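# The woman who mends other people's clothes

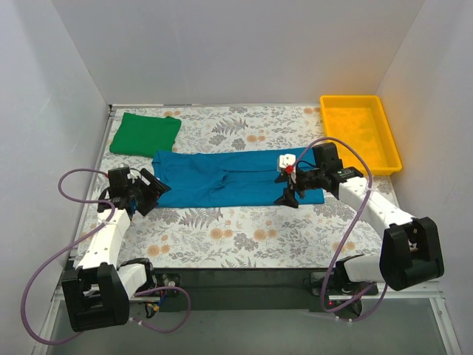

*Something blue laid out flat, with a folded green cloth behind it.*

I got to Ohemaa Appiah's place a little before four, carrying a bag with three things in it that I'd been meaning to fix since August. She had the bag out of my hand before I'd sat down. "Zipper, zipper, moth," she said, going through it. "The moth one I want. The zippers I'll do because I like you."

Ohemaa has been mending clothes for 22 years, the last 13 of them under the name Agbeko, up a flight of stairs over a bakery (bring an appetite – the smell is not fair). Before that she did alterations at Lostano, a bridal shop across town, and she doesn't miss it much.

"Brides are fine," she told me. "It's the mothers. I hemmed one dress five times. The fifth time I put it back where it was the first time and she cried, she was so happy."

I asked how she decides what's worth saving, and she made a face at me.

"People ask me that like I'm a doctor! If you wear it, it's worth saving. I have a man who brings me the same work pants every spring. By now the knees are mine and the seat is mine. He could buy new ones for less than he pays me. He doesn't want new ones."

The man is Edmund Kubiak, 76, and as it happened he came up the stairs while we were on our second cup of tea. He drove a delivery truck most of his life and has opinions about pockets. "They make them too short now," he said. "You sit down and your keys are on the floor." Ohemaa adds an inch and a half to every pair he owns, in whatever cotton she has lying around. He showed me the current ones. Yellow stripes, from an old pillowcase.

We talked for a while about thread, and I'll spare you most of it, but she's firm that the cheap stuff is what ruins a repair. She also thinks most people pull too tight. "You're not tying up a roast," she said, watching me try a darn on the elbow of my own sweater. I'd been at it ten minutes and had made a kind of knot. She cut it out and had me start again with longer stitches, going well past the hole into the good wool, and that did look better – a bit lumpy, but it lay flat.

She'd like to teach more. There's a beginners' evening once a month now, six chairs, bring your own scissors, and the next one is already full. I'm on the waiting list behind Edmund, who wants to learn to do his own pockets.

"He won't," Ohemaa said, once he'd gone back down for a loaf. "He'll come for the tea."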